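Section 2. Planning and Budgeting Your Workcell

Read this section before you place an order. Most of the money in a two-arm cell is committed on paper, weeks before a crate shows up, and a good plan is one of the most satisfying parts of the whole job!

2.1 Start with the task

1. Write down the items the arms will handle. For the Starnau floral cell, that means artificial stems: hydrangeas, roses and leaves.
2. Write the longest item, the softest item and the smallest item on the Jevmont planning sheet.
3. Mark who loads the trays and from which side of the table.

NOTE: Choose the table after step 2. A long stem needs more room to swing than its length suggests.

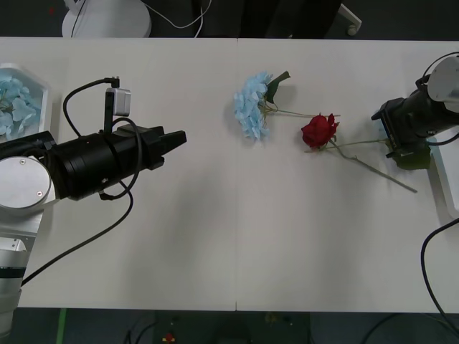
2.2 Build the equipment list

4. Enter both arms, both grippers and the controllers as separate lines. Quotes that bundle them are hard to compare later.
5. Add the table, trays, stands and lighting. These are cheap next to the arms, and they decide how pleasant the cell is to use.
6. Set aside $1,000 for cables, clips, sleeves and spare connectors. Spend it all if you need to - it is money well spent.

CAUTION: Do not order cables to the straight-line distance. Leave slack for the full travel of each joint, and plan a route for that slack. 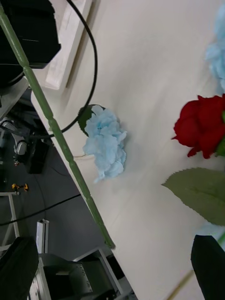
Wrist cameras deserve their own line in the budget. They give you a close view of the work that an overhead camera can't match, and they help you spot layout problems early. Look at what shares the tabletop with the flowers: a black cable curves down and crosses the long green stem before it goes off over the edge. If your trial views look like this, price a cable guide for each arm now. Ask for a trial view with your own items on your own table before you settle on a lens.

7. Request a sample view at normal working distance.
8. Request a second one with the camera almost touching the item.
9. Compare both against the list from step 1 and note anything you can't make out.

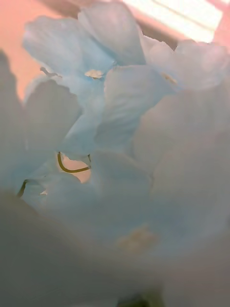
Carmela Bustamante

Close focus is where I'd put any money left over. Petals overlap and soft edges blur fast when a camera gets very near, so ask each supplier for the shortest distance at which the picture stays sharp, and get the number in writing.

2.3 Schedule and approval

10. Allow 36 working days from purchase order to first power-up.
11. Send the finished sheet to the Bach office by the end of April if you want summer delivery. Quote form 181 in the subject line.
12. Keep a copy with the cell. You'll want it when you plan the second one!

NOTE: Prices on the planning sheet do not include freight or floor anchors. See Section 3 for anchor spacing.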